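Open Day at the Stendcombe Broadcast Center

By the Trellota Sports Media desk
Last updated: March, 3:20 p.m.

Stendcombe, which produces the Kartha league's live coverage, opened its building to visitors on Sunday. Tours left every 20 minutes and covered the main gallery, two commentary booths and the presenters' area.

The gallery takes feeds from five grounds on a match day. Replay is handled by 3 operators, each assigned a fixed group of angles.

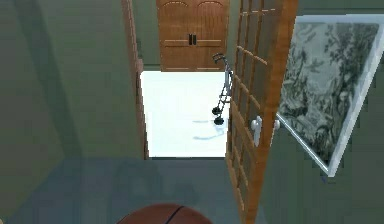 Commentary is done off-site for most games. The booths hold two people and run on a separate audio circuit — a fault in the gallery does not cut the announcers. Guides demonstrated the talkback panel, but visitors were not allowed to use it.

The presenters' area was the shortest stop. Scripts are loaded from Povia, the in-house rundown system, and can be changed up to air.

Attendance was 223. Parking is on the north side.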